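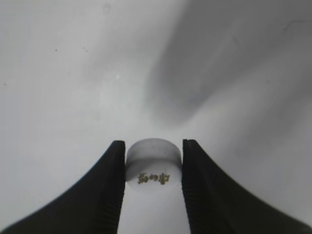
The Last Jar in the Door

Every refrigerator in America has a mustard in it that predates the refrigerator. I have one. It moved with me from Dorkwood to the city and back to Dorkwood, riding the second trip in a cooler on the passenger seat, belted in. I don't much like mustard.

I started thinking about condiments last winter, after Maite Olmedo let me look inside her fridge. Olmedo cleans out houses for a living, mostly for families who have lost a parent and can't face the kitchen. She told me the closets are easy. People cry over the closets, but they know what to do with a coat. It's the refrigerator door that stops them cold.

"They'll stand there with a bottle of steak sauce," she said. "Ten minutes. And then they'll ask me if I want it."

Her own door held 2 bottles of hot sauce, some butter and a relish she would not discuss.

The American condiment habit is usually blamed on abundance, and there's something to that. The grocery store nearest me gives an entire side of an aisle to things you put on other things. I once stood in front of the barbecue sauces long enough that a clerk asked if I was all right. But abundance only explains why we buy the stuff. It doesn't explain why a grown man with a mortgage will shift a crusted bottle of teriyaki glaze to the left every morning for six years to get at the milk.

Prasetyo Subramaniam thinks he can explain it. He spent most of his working life at Vastico, a food company you haven't heard of that makes sauces for companies you have, and he retired with strong views. A sauce, he says, is a promise to cook. You buy the plum sauce because on that day you are a person who makes duck. You keep it because throwing it out would mean having a talk with yourself about duck.

"We knew this," he said. "Nobody at the company ever expected you to reach the bottom."

He worked for a while on a product called Burnora, a smoky pepper paste that Vastico sold for a few years to home cooks. It came in a size that testers described as "sensible," and it failed. They doubled the jar and it did better. Subramaniam still has one. He showed it to me with the pride other men reserve for trout.

My neighbor Gilang Hutapea takes the opposite line. He empties his refrigerator every December, down to the light bulb, and starts the new year with eggs. I went over to watch. He ran hot water in the sink and worked quickly, sniffing nothing, reading no labels. Out went a chutney, a fish sauce with an inch left, and three salad dressings that were, as far as I could tell, the same salad dressing. His wife, Aisyah Rahman, stood in the doorway with her arms folded.

"He buys it all again by March," she said.

"By April," said Hutapea.

She has taken to hiding the capers. I was sworn to secrecy as to where, but it's a good place, and I have since used it myself.

There is a practical side to all this, and I looked into it so you don't have to. Vinegar and salt are very good at their jobs. Mayonnaise is less patient. Anything with a furry rim has made the decision for you. Beyond that, the people I talked to mostly shrugged. Ximeng Lu, who runs Koo, a noodle counter downtown with 5 stools, goes through chili oil so fast that the whole question struck her as a rich person's problem. She makes it in the morning and it's gone by night. When I described my mustard she put down her ladle.

"Why don't you eat it?" she said.

I said I was saving it.

"For what?"

A line had formed behind me, so I paid and took my soup to the end of the counter, where there was a bottle of soy sauce with almost nothing in it. While I sat there a cook came out, filled it from a jug, wiped the neck and went back in.

I went home that night and made a ham sandwich. The lid took both hands and a rubber glove. The mustard tasted fine, a little flat, and there is plenty left.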